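22/11/2018

I've had the Undesier play food set in the house since April, so I figure I've stepped on enough of it by now to have opinions. This is going to be long, sorry, I get carried away with toys.

Quick background: I bought it for my niece and nephew, who come over most weekends and had gotten bored with my old box of mismatched play food (half of it inherited, one tomato with actual tooth marks). I wanted something that wasn't the usual burger, fries and pizza slice. My friend Zhiqiang Zou had the same set for his daughter and told me to go for it, mostly on the strength of the bitter melon. He was right about the bitter melon!

I paid 20 dollars on Privadport, shipping included. It took 11 days to show up and the box was a little crushed in one corner, but everything inside was fine.

## The good stuff

OK, the bitter melon. I love it. It's pale green and bumpy all over, with a seam running right down the middle, and the kids can't keep their hands off the texture. I grew up eating the real thing and I have never seen it in a toy set before, so that alone sold me. My nephew didn't know what it was and called it "the dinosaur egg" for a month. Fine by me, he still served it for dinner.

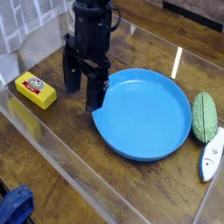 The plate is the other thing I'd buy again on its own. Most play sets give you these sad little saucers that hold one grape, and this one is a proper big round plate with a raised rim, so you can pile up a whole meal and carry it across the room without losing it (mostly). I also like the blue a lot. It's a cheerful, bright sky blue and you can spot it under a couch, which matters in my house. It's glossy and wipes clean with a damp cloth. I've never put it in the dishwasher and I'm not going to try.

Then there's the yellow box, which we all call the butter. It has a label on top with a little animal in a round emblem - I say cow, my niece says dog, and we've agreed to disagree - and a red banner under it. It's a nice solid shape for small hands and it stacks well. It has been butter, cheese, a brick, a phone and a bed for a very small bear.

## The not so good stuff

The writing on that red banner is tiny. My niece is just starting to read and wants to sound out every single package in her pretend store, and she gives up on this one every time. A bigger word would have been so easy! It's a small complaint but it comes up every weekend.

The fish I go back and forth on. It's white with blue outlines and a simple drawn face, kind of like a doodle somebody made on a napkin, and I think that's charming. My sister thinks it looks unfinished. What bugs me more is that it doesn't really match the melon, which has all that great bumpy detail. Put the two side by side and they look like they came from different sets.
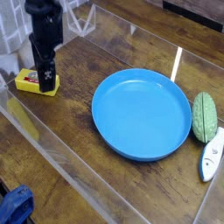

*Butter, plate, bitter melon and the doodle fish.*

There's also no storage bag. For 20 dollars I'd expect at least a cheap drawstring thing. I ended up using an old shoe box and it's fine, but come on.

## Compared to the Shao set

I had the Shao one before this and gave it away. It was cheaper, and it came with more food, but the colors rubbed off within a few weeks and everything had that strong new-toy smell that never went away. With the Undesier set the smell was gone in a day or two, and so far the label on the butter is hanging on even after a lot of rough handling. A friend swears by Deltevex for play food, but I haven't tried theirs and it costs a good bit more, so I can't tell you if it's worth it.

## Would I buy it again?

Yeah, I would. If your kids already have the burger and the pizza, this gives them something different to cook, and mine still reach for it after 6 months and then some. I'd give it 4 out of 5, with the missing point split between the tiny writing and the bag. If you already own a plate they like, check whether your seller does the vegetables separately. I only found that out later, and now I kind of want a second bitter melon.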